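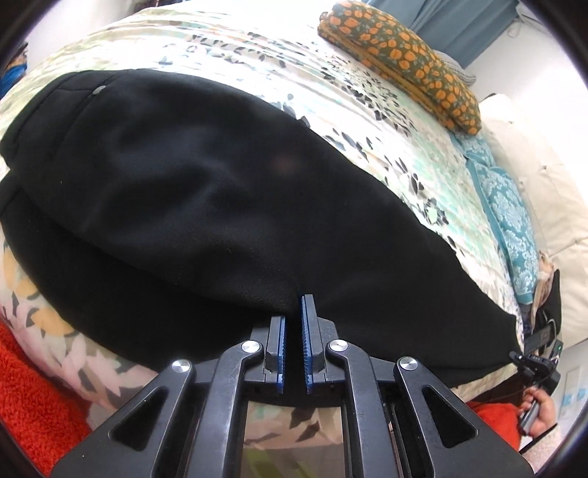 Dilomine has been fitting out rental apartments and small homes in Ustgate since the owner left a job drawing store layouts. The firm has two designers, a shop on Cronin Street and a waiting list that runs into the fall. We spoke to the owner by phone on 2020-08-09, mostly on the subject of storage.

The first visit is always free and takes an hour. "I ask people to leave the place as it is," she said. "If they clean up first, I learn very little. I want to see where the mail goes and where the shoes end up."

Most of the firm's work this year has been bedrooms. Clients who used to ask for a new kitchen now want a desk, a closet that closes and somewhere to put guest bedding. The usual budget does not cover custom cabinets along every wall, so she starts with the closet and works outward.

"A standard closet here is 70 inches wide with one rod and one shelf," she said. "We take the shelf out and put in two rods on one side and drawers on the other. It's a two-day job if the walls are straight. In the older buildings they aren't."

The Mudusden building, finished in July, was the firm's largest contract so far. It has 20 apartments, all with the same floor plan and all with bedrooms on the north side. The landlord wanted gray walls throughout. She talked him into a warm white, and paid for the sample pots herself.

"Gray on a north wall looks like a parking garage by four in the afternoon," she said. "I painted one room each way and let him stand in them. He took a day to think it over."
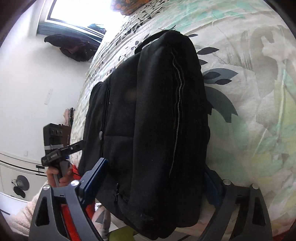 Black backpack on a leaf-print duvet.

She is less strict on fabric. Clients often ask whether a patterned bedspread will make a small room feel crowded, and she tells them to buy the one they like. Curtains are a different matter. She hangs them plain, close to the ceiling and down to the floor, even over a short window.

Asked what people spend too much on, she named light fixtures. "They'll put $284 into a pendant for the middle of the bedroom, and then they read by their phone. I'd get two wall lamps with their own switches and leave the ceiling alone."

The firm does not sell furniture and takes no commission from stores. It charges a flat fee per room, half at the start and half when the last drawer is in. Turnkey jobs are priced separately after the walls have been measured.

Her next project is a row house near the Ustgate rail station, where the stairs are too narrow for a standard dresser. The drawers will be built upstairs, in the room.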